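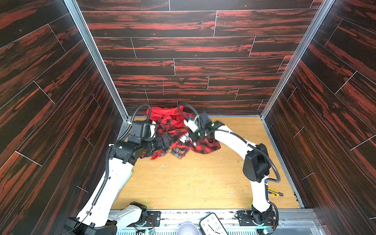
Surely the pauses are a mistake, the reviewer wrote, and the authors should remove them and run everything again.

I read this to the lab at nine in the morning, standing up, because I had been told that bad news went down better from a standing person. The postdoc asked me to read it again without the voice. I said I hadn't done a voice. I did it again with less of one.

The pauses were the paper. We had 800 demonstrations of people driving the arms through a pile of shirts, and in every one of them, at some point, the person stopped. You get a gripper down into the flannel, you have hold of something, and you don't know if it's a collar or a cuff or the shirt underneath. So you wait. You lift a little and look. Then you carry on as if you'd known all along, which is how I have handled most of my education.

Everyone in our field cuts those bits out. There is a tool for it, Plondus, which goes through your data and removes any stretch where the arms aren't getting anywhere, and it is very good and very fast and came with a sticker. You feed it an hour of dithering and it gives you back a confident person. We had used it for two years. Then in March I forgot to run it.

That is the origin of the method. In the paper it says "we hypothesized."

The policy I trained on the uncut data was slower, obviously. It would pinch a fold, raise it slightly, and hang there, and the first time it did this I thought the network cable had come out. I checked the network cable. I checked it again the second time. Then it put the fold down, took hold somewhere else, and pulled one shirt out of the heap with nothing attached to it, and I sat and ate a cereal bar and felt something I would describe, for the purposes of a grant application, as excitement.

We ran it properly after that. Same arms, same shirts, same pile-making procedure, which was to drop the shirts from waist height while thinking about something else. The version with the pauses left in got single shirts out 27 percent more often than the version without. My adviser looked at the number for a long time and asked what I had broken.

I hadn't broken anything. I spent April proving that I hadn't, and May proving it to Flusico, who paid for the shirts and wanted a robot that could do laundry at the speed of the robot in their own promotional film. Flusico held a call. There was a man on it whose only question was whether the pauses could be made shorter.

"We could make them shorter," I said.

"How short?"

"We could cut them out completely. Then it's the old one."

He said that sounded promising and could I send a slide.

So we had the reviewer, and we had Flusico, and they wanted the same thing, and I had a month until the deadline for the reply. The other reviewer had written three sentences, all kind, one of them about a different paper.

The postdoc's idea was to measure whether the pauses meant anything. Take the trained policy and stop it by hand, at random, for the same amount of time. If waiting helped all by itself, the random kind ought to help too. I liked this. It was cheap and it was mean to the robot. I wrote it up that night as the Keskinen control, after the building we were in, on the theory that a thing with a name gets fewer questions.

The random pauses did nothing. They may have done slightly worse than nothing. The arms would be halfway across the floor with a sleeve and freeze there for no reason, and then go on and make exactly the mess they'd been planning to make. When the policy picked its own moments, they came where a person's would, with cloth in the grip and the lift just started. We checked the joint readings at those moments. It was moving, a tiny bit, up and down. It was feeling for the weight.

"Don't write feeling," said my adviser.

I wrote "low-amplitude exploratory motion preceding commitment." I have a cousin who proposed that way.

We sent the reply off at four in the afternoon with nine pages of appendix. In it we thanked the reviewer for the insightful suggestion, and said that we had removed the pauses, as requested, and attached the result, which was terrible. We had a plot. The plot had error bars and they stayed well away from each other, like guests.

Then there was the waiting. A group at Zondura put out something similar, except with towels, and I read it on my phone in a stairwell with my heart going. They'd used Plondus. Their arms were magnificent. They went into the pile like someone looking for keys, and came out with two towels nearly every time, and the paper called this "throughput."

The decision came in June. Accepted, with one small change. The reviewer was now satisfied on the science but felt that "pauses" was a weak word for a title, and would we consider "deliberation."

I didn't answer right away. I hovered over the reply button, lifted my hand, and went back to my desk drawer to see if there was another cereal bar.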